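Como dobrar calças largas e macias em cima da cama (sem ficarem tortas)

8 de fevereiro de 2018

Adoro dobrar roupa. Pronto, está dito! E, de todas as peças do cesto, as que me dão mais gozo são as calças largas e molinhas, de pijama ou de andar por casa, aquelas que saem do estendal enroladas em si próprias e parecem impossíveis de endireitar. Com o método que uso cá em casa, cada par leva uns 3 minutos nas primeiras vezes e depois muito menos.

Do que precisa

Uma cama feita, com o lençol bem esticado. Uma mesa também serve, mas nas calças compridas as pernas acabam quase sempre penduradas, e o peso puxa o tecido todo para um lado. Na cama cabe tudo, e o lençol agarra um bocadinho o pano, o que ajuda imenso!

As calças têm de estar completamente secas. Se tiver dúvidas, apalpe o cós e as costuras entre as pernas, que são os sítios que demoram mais.

Passo 1: abrir

Pegue nas calças pelo cós, com uma mão de cada lado, e sacuda duas vezes com vontade. Depois pouse-as na cama ao comprido, com o cós para o lado da cabeceira. Não se preocupe ainda com as rugas, porque nesta fase só interessa perceber para onde vai cada perna.

Passo 2: desfazer a torção

É aqui que quase toda a gente desiste e faz uma trouxa. Se uma perna ficou por cima da outra, ou se há uma dobra comprida a atravessar o tecido na diagonal, não vale a pena alisar com a palma da mão: só vai vincar o que já está torto. Procure um canto, segure-o bem, levante-o um pouco e puxe devagar para fora, até sentir a costura esticar.
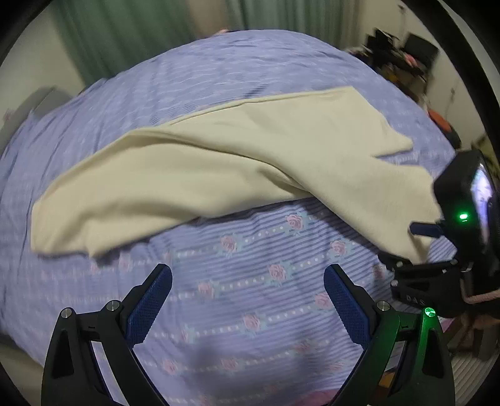
Repita nos outros cantos, sempre a puxar de dentro para fora. Guie-se pela costura lateral, que deve correr a direito do cós até à bainha. Se fizer uma curva a meio, a perna ainda está rodada: enfie a mão lá dentro e gire o tecido até a costura voltar ao sítio (eu acho isto satisfatório a um ponto que já me gozam por causa disso).

Passo 3: alisar

Agora sim, a palma da mão! Comece no cós e vá descendo até às bainhas, com passagens longas e leves. Nos tecidos mais felpudos, siga o sentido do pelo.

Passo 4: juntar as pernas

Dobre uma perna sobre a outra, acertando primeiro as bainhas e só depois o cós. Vai sobrar um bico na zona do gancho. Dobre-o para dentro, para ficar com um retângulo comprido.

Passo 5: fechar

Leve as bainhas até um pouco antes do cós e alise outra vez. A seguir, dobre em três, sem apertar. Se gosta de guardar a roupa na vertical, experimente pôr a peça de pé em cima da cama. Quando cai logo para o lado, costuma ser porque a última dobra ficou larga demais.

Para a gaveta

Numa gaveta com 50 cm de largura, arrumo as calças em fila, com a dobra virada para cima, e deixo uma folga para conseguir tirar um par sem desmanchar os outros. As mais grossas vão para o fundo. No verão passam para a prateleira de cima do armário, deitadas, com as mais pesadas por baixo.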